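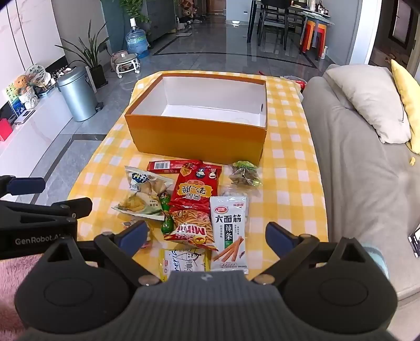
Packaged snacks and an open box on a checkered tablecloth.

Household Snack Packing: README

Summary

Household Snack Packing is a collection of short recordings of one everyday task: moving an assortment of packaged snacks from a table into an open box. The collection holds 362 recordings made in 39 homes. It is maintained by the home activities group at Workton, and questions of content should be sent to Vidar Lunde at that office. This file was last revised on 19th August.

Subject matter

Packing snacks is a small job with a good deal of variety in it. Chip bags are filled with air and keep their shape only until they are pressed. Sausage sticks are narrow and roll. Flat packets slide under larger bags and are easily missed. A clear bag of dried food takes the shape of whatever lies beneath it. The collection was assembled with these differences in mind, and each session mixes several kinds of packaging.

Rooms and furniture

All sessions take place in furnished homes. The living room sessions use a low or medium table near a sofa, and the table may be bare or covered. Covered tables are recorded as such in the session sheet, together with the color and pattern of the cloth. In the opening picture the cloth is yellow and white, and the sofa behind it is gray with a light gray pillow and a yellow cushion. Furnishings of this kind were left as the household keeps them. Rugs, cushions and small personal articles may therefore appear near the table and are not listed as task items.

The box

Each session has one box, without a lid in place, set toward the back of the table. The box in the picture has orange-yellow outer walls and a white interior. Other sessions use plain shipping cartons or shallow trays. A box is entered in the session sheet by outer color, inner color and general shape. Makers' names are not entered.

The snacks

Items are sorted into the following groups for labeling purposes.

Large bags: chips and similar puffed or fried foods. The red bag with cartoon characters and the light green and white bag of potato chips in the picture both belong here.

Window bags: bags with a clear section through which the food can be seen, such as the red "Mimi" bag of orange noodle-like sticks.

Flat packages: spicy gluten strips and comparable items. The white package marked "大面筋 辣条" is labeled in this group.

Sticks: individually wrapped sausages.

Clear bags: dried foods in transparent plastic.

Small packets: anything that does not fit the groups above and can be covered by an adult hand.

Lettering on packages is transcribed in the original script. Chinese names are not translated in the label files, and transliteration is left to the user. Where lettering is folded under or hidden by another item, the field is left blank. Labelers were instructed not to complete a name from memory.

Loose wrappers on the table are labeled "wrapper" and do not belong to any snack group.

Task rules

The snacks are placed in front of the box in a single loose pile. They are not sorted beforehand. Items are then placed in the box in any order. Stacking is permitted. Folding or puncturing a bag is not, and a session in which a bag splits is closed at that point and kept with the note "split." An item that falls to the floor may be returned to the table no more than 2 times.

Files

Each session folder contains the recording, the session sheet and the label file. Session sheets are plain text. Label files list one item per line, in the order group, main color, lettering.

Known limitations

Bags with shiny surfaces are sometimes labeled with the wrong main color under warm lamps. Sheets from 5 of the homes do not state the pattern of the tablecloth. The Strömberg sessions, added in November, use a shorter form of the session sheet in which the inner color of the box is omitted.

Use

The collection may be used for research and teaching. Package designs remain the property of their respective owners. Corrections to labels should give the session folder, the line in the label file and the proposed wording.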